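The Great Plate Purge (and Other Things I Did Instead of Writing)

July 16, 2020
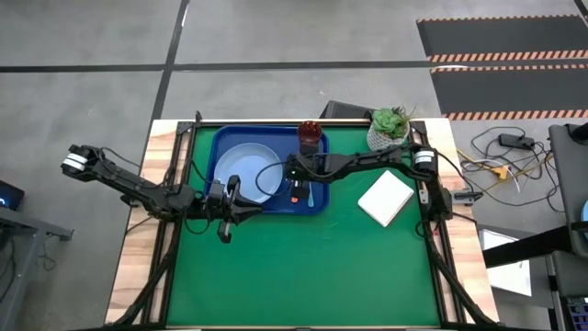

So my sister-in-law asked me last week how I was "filling my time," and I told her I'd been matching dishes. She laughed, and then she saw my face and stopped.

I've lived in this house 11 years less than my mother did, and in all that time neither of us threw out a single plate. When I finally emptied the kitchen cabinets onto the dining room floor back in March, I had 206 pieces. Plates, bowls, saucers with no cups, cups with no saucers, a gravy boat I swear I had never laid eyes on. I eat alone most nights! I use the same bowl for everything!

The trouble is that every one of them comes with a person attached. The brown stoneware was from Dorothy Hartley next door, who gave it to Mom when she moved to Tredau and then called every Christmas to ask if we were using it (we were not). The heavy white stuff came out of the old Huerta diner when it closed. Dad paid 45 dollars for the lot and carried it home in the trunk wrapped in newspaper, and he talked about that bargain until I was in college.

I tried the thing where you hold each item and ask yourself how you feel about it. I felt tired. By the second shelf I was keeping everything again, so I made a rule instead – if I couldn't picture putting a sandwich on it, it went in the box. That worked a lot better. I'm down to 51 now, and I know 51 still sounds like a lot, but you should've seen the floor.

My friend Uriel Ochoa came by to pick up the boxes in his truck, and we stood out in the driveway six feet apart talking about plastic picnic dishes for half an hour. His family had the kind with the snap-on lids. Ours were a hand-me-down set in four colors, and my brother and I fought over the yellow one so badly that Mom finally hid it. I found it this spring behind the roasting pan. I haven't told him yet. I may mail it to him with no note.

What I didn't expect was how much I'd like setting the table again. I used to eat standing at the counter with the radio on. Now there's room in the cabinet to reach for things, so I get out a real plate and a cloth napkin and sit down, even if it's just eggs. The eggs taste the same, but supper lasts longer than four minutes.

Next up is the linen closet, and I'm scared of it. There are tablecloths in there for a table we sold before we moved from Hevard. If anybody wants a round one with cherries on it, leave me a comment and I'll get it in the mail to you!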